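Skondero V2 avalanche transceiver: a season of use

The Skondero V2 is a three-antenna avalanche transceiver made for recreational tourers and small guiding outfits. It transmits and receives on 457 kHz like every other current beacon, runs on two AA cells, and is sold either alone or in a kit with a Vonness shovel and a 240 cm probe. I bought the kit in December and have carried it on most of my touring days since. Jana Diekmann used a second unit on the same trips, so wherever I write about one beacon searching for another, both were V2s unless stated.

For context, my previous beacon was a Warraich that had reached the end of its service interval. I still have it and used it as the comparison unit and as an extra buried target.

Case and controls

The body is a flat slab with rounded corners and a rubber strip down each side. It fits the supplied harness tightly, which I prefer to a pouch that lets the unit swing. The main switch is a rotary dial with three positions: off, send and search. Turning from send to search requires pressing a release tab with the thumb. I can do this in a ski glove. In an expedition mitt I could not, and had to pull the mitt off with my teeth. Turning back to send needs no tab, so a second slide can be answered by simply twisting the dial until it stops.

There is one button other than the dial. A short press marks a victim, a long press opens the menu. The menu contains the revert-to-send delay, the battery type and the group check, and nothing else. Battery type matters. The unit ships set to alkaline, and if lithium cells are installed without changing the setting the percentage shown will be wrong.

The display is monochrome and not backlit by default. In flat light and in full sun it reads well. With polarized goggles it goes dark when the unit is held sideways, but stays legible in the normal search grip.

Signal search

The manual recommends a search strip width of 40 meters. I tested this on a level snowfield at the edge of the cross-country area, with the target in a stuff sack under packed snow and the person hiding it walking off along a different line from the one the searcher would take. We ran the search with the target antenna lying flat, on edge and vertical.

With the antennas lined up, first contact came well outside the strip edge every time. With the target vertical, which is the worst case for most beacons, first contact came later, but still before the searcher had passed the burial. The old Warraich picked up the lined-up target sooner than the V2 did and the vertical one later. I would take the more even behavior, given that no one gets to choose which way a buried beacon points.

First contact is announced by a double tone and a vibration. The vibration is weak. Through a glove and while moving on debris I noticed it only part of the time, so the tone has to be treated as the main cue.

Coarse search

Arrow and distance updates are quick as long as the searcher moves at a walk. At a jog the arrow lags and the distance number sometimes repeats before jumping. The manual says to slow down inside the last part of the coarse search, and the beacon says so too, with a small tortoise icon that I did not understand until I looked it up.

The flux line behavior is ordinary. The arrow leads along a curve, the number falls, and if it rises the unit shows a turn-around symbol. Jana found this symbol came up too easily when she drifted off line, and twice she turned around when a small correction would have done.

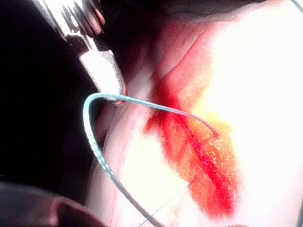

Fine search

Inside three meters the arrow disappears and four brackets close in on the center as the signal strengthens. This part of the V2 is well done. The numbers change in steps of 0.1, the tone rises with them, and there was no dead spot directly above the target at the burial depths we used. Holding the beacon at the snow surface and keeping its orientation fixed gave a repeatable low reading, and the first probe strike usually followed within the first turn of the spiral.

On one deeper burial we got two low readings a short distance apart. This is normal for the geometry and is covered in any decent course, but the V2 gives no hint about it, and a new user could settle on the wrong one and start probing there.

Multiple burials

With two targets the unit separates the signals without trouble. Marking the first moves the arrow to the second after a short pause, during which the screen shows a "wait" message and the searcher should stand still.

With three targets, one of them the Warraich, results were mixed. The older beacon has a longer pulse, and when the signals overlapped the V2 refused to mark the nearest target on two attempts. On a third it marked the target and then brought it back a little later as a new one. Anyone touring with a group that carries mixed and older equipment should practice micro-strip searching and not lean on the mark function.

Interference

The separation rules apply here as they do elsewhere: 20 centimeters from electronics in send, 50 in search. A phone in the same chest pocket produced a warning on the V2 at startup, which is useful. Heated gloves produced no warning, but in search they caused the distance number to flicker beyond the coarse range. I now leave them switched off.

Battery life

I started the season with fresh alkaline cells and changed them at 60 percent, as I would with any beacon. The remaining percentage dropped evenly on mild days and faster on cold ones, and recovered partly indoors. The cover closes with a coin slot and has a captive screw. The contacts showed no corrosion when I opened it in spring.

Shovel and probe

The Vonness shovel is the better half of the kit. The blade is aluminum, the shaft locks in two lengths, and the handle is a D-grip large enough for a mitt. It can be set up as a hoe, which helps the person at the back of a snow-moving line.

The probe is adequate. It tensions with a pull cord and a cam lock, and the cord stretched enough over the season that I had to retie the stopper knot. I would buy a longer and stiffer one separately, which makes the bundle less attractive than it looks.

Service and updates

Firmware updates are done by a dealer. I had mine done at Gasodia, where Tsung-han Yu also ran the frequency and power check and gave me a printout. My unit is number 2522 in their book and was within tolerance. He recommended repeating the check every second season and after any hard drop.

Who should consider it

For groups with current beacons from any maker, the V2 is a sound mid-range choice with a very good fine search. For larger groups, or for people who tour with partners on older equipment, a unit with a stronger multiple burial mode is worth the extra money. Mitt users should try the release tab in the shop before paying.

Good: fine search, even reception across target positions, phone warning, shovel.
Less good: weak vibration, release tab in mitts, marking with older beacons, probe cord.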